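Stindwood Allotment Association
Minutes of the meeting held 25 Feb 2022

The chair opened the meeting and the minutes of the last one were agreed, with one member asking that "lively discussion" be changed to "disagreement". Changed.

Water charges
The secretary read out the letter from Trimau Water. The bill for the half year is £1633, which the company puts down to "usage in line with the site profile". The meeting wanted to know what a site profile is. The letter does not say. It was pointed out that the taps were off for much of the period and that the meter is read from the lane, by someone who may or may not get out of the van. Agreed to ask for the actual readings and pay nothing extra until they arrive.

Gornen path
The contractor has again promised to finish the path by July. The same promise was made last year. Members doubted that the quote, which covers 93 metres, includes the wet stretch by the bottom gate, where the work is needed most. Secretary to ask for this in writing.

Desk for the hut
The meeting looked at whether a desk is needed for keys, seed orders and the rent book. Two members felt the shelf had done the job well enough. Others said the rent book had been found under a bag of lime. 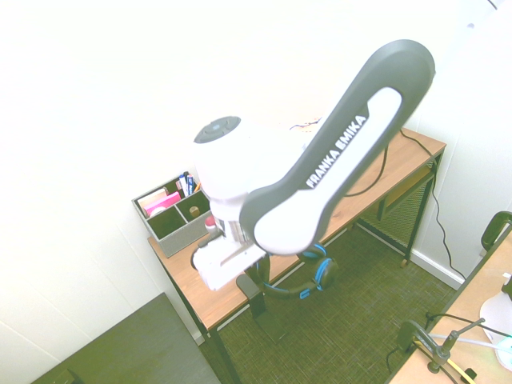
Item 4: desk with light wooden top and black metal legs.

No objection to the style. Several members questioned whether a pale top would stay pale for long in a hut used by people in boots. Put off until a price is known.

Compost offer
Tan Supplies has offered 20 bags free if we order all our compost through them for the season. The rate per bag was not given in the offer, and the meeting thought this was probably no accident. Not accepted. To be looked at again if they send a full price list.

Any other business
The notice about bonfires has been ignored. Another notice will go up, though the meeting had little faith in it. A complaint about the height of a shed on the top row was held over, as the rule book gives two different limits.

Date of next meeting to be put on the gate.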